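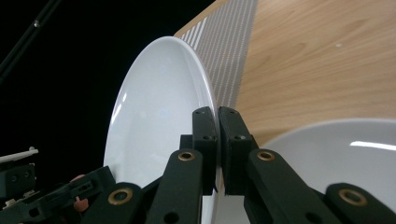

White plate, pinched by the rim.

Software Tips for Dish Handling

Every planning package I've tried promises to clear a table right out of the box. I don't believe it, and plates are where I stop believing. Some habits that have saved me dishes:

Check the grasp pose by hand. Bindora's planner likes to grab a plate dead center, where there is nothing to grab. Force it to the rim and cap the closing force in the config file, because the default is set for blocks.

Don't trust the depth map on glaze. Shiny white china comes back full of holes, and the smoothing filter fills them with nonsense. Turn the filter off and look at the raw points before you blame the controller.

Label bowls and plates separately. Gemetti lumps them together as "dish" and then plans the same wrist angle for both. Ivone Pimentel swears the new release fixed this. I ran it on 127 logged grasps and I'm still labeling by hand.

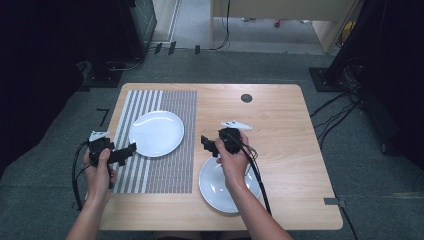
Two grippers over the table, with the striped mat at left.

Line up your clocks first. If the left and right streams disagree, no amount of tuning will help a two-handed move. Taras Derkach uses Yurt for this. It works, but read the log anyway, as it says "synced" far too easily. 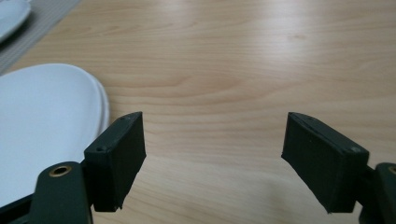 Stoldale, September

Plan the open position too. Most demos show off the grip and skip the approach. Set the finger clearance above the wood yourself, and test it at low speed with a plate you don't like. Save the old config before every update.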